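From: Harvey Fortin
To: Puvdale robotics list
Date: Sunday, March 29, 2020
Subject: Re: Remote demo instead of the open day

Amândio Aguiar wrote:
> With the May open day off, Kusar has agreed to let us run the
> demo from the simulator and share the screen. Same tasks as
> planned for the real arm: mug first, then the cutlery.
> Can someone who sat in on the trial run post notes? I missed
> the first half and would like to know what visitors will see
> before I rewrite the invitation.
> Also, does the Wulum gripper model work now or are we still on
> the old one?

Amândio,

I was on for all of it, so I'll take this. The gripper model is fine. Ostrowski fixed the finger joints on Friday and the linkage closes the way it should. You can delete the old one from the shared folder.

The session ran longer than the slot we gave it, mostly questions. We had six people on the call from outside the group, which is enough to tell where the talk drags. It drags at the start. I would cut the history part and go straight to the arm.

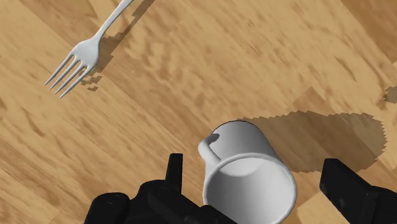

On the invitation, please say clearly that it is a simulation. Two callers thought they were looking at a live feed until well into the mug task. The jagged edges on the shadows give it away once you look at them, but people watch the mug and the fingers and don't look at the table. One line in the invitation would settle it, and whoever is presenting can say it again before the first grasp.

The view from the gripper is the one to use for the mug. We tried the wide view first and it was hard to judge how much room there was on either side. With a finger on each side of the mug and wood showing in the gaps, people could follow what the operator was lining up. I'd keep the wide view for the reset between tasks.

The fork needs more thought. Someone asked why it was on the table during the mug task, and we spent a while on that. I would leave it there — the cutlery task comes right after and it saves a scene change — but the presenter should mention it early.

Kusar's invitation list has 249 addresses on it. I don't know what the call limit is on our account. Can you check before it goes out?

I can present the mug part if you take the cutlery.

Harvey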